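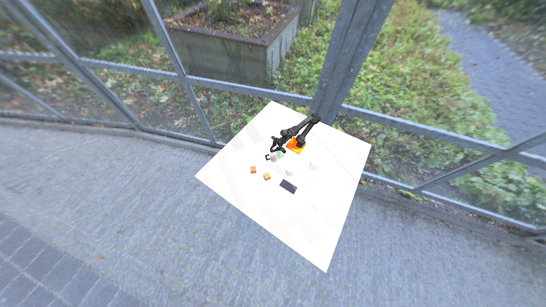 Julness Opens Registration for Fall Tableware Exchange

Program expands to 49 neighborhood drop-off points as reuse partners Quispe and Markico join

Julness, the regional household reuse network, today announced that registration is open for its fall Tableware Exchange, which allows residents to trade cups, bowls, plates and serving pieces they no longer use for items they need. The exchange will run through the end of October.

Residents may bring glass, ceramic and hard plastic tableware to any participating drop-off point. Each accepted piece earns one credit, which may be redeemed at the same location or at any other location in the network. Credits do not expire and may be given to another household.

"Most kitchens hold more cups than the household uses, while families setting up a first apartment often have to buy everything at once," Julness said in a statement. "The exchange gives both groups a simple place to go."

Expanded Locations and Hours

The fall program will operate at 49 drop-off points, including 44 branch libraries and community centers that took part in the spring exchange. The new locations are in the Statisine district, where residents had asked for sites within walking distance of bus lines. Drop-off points will accept items from 10 a.m. until closing. Large donations of more than two boxes should be scheduled in advance through the branch front desk.

Quispe, a housewares repair cooperative, will inspect donated pieces for chips, cracks and worn glazes. Items that cannot be returned to use will be sorted by material and sent for recycling where local service is available. Markico will provide shelving, padded crates and transportation between locations.

Support for New Households

Julness will also set aside complete starter sets for residents moving out of temporary housing. A total of 192 sets will be available this season, each with plates, bowls, cups and basic serving pieces. Referrals are accepted from housing offices and social service agencies in the Statisine district. Residents receiving a starter set do not need credits and are not required to donate.

What to Bring

Accepted items include drinking glasses, mugs, children's cups, dinner plates, bowls, pitchers and small lidded containers. All items should be washed and dried before drop-off. Knives, electrical appliances, nonstick cookware and single-use plastics cannot be accepted.

Registration forms are available in English and Spanish at all participating locations. Households that registered in the spring do not need to register again.

About Julness

Julness is a nonprofit network that helps residents share, repair and reuse everyday household goods. Its programs include the Tableware Exchange, a linen bank and a small furniture loan service.

Media inquiries may be directed to the Julness communications office.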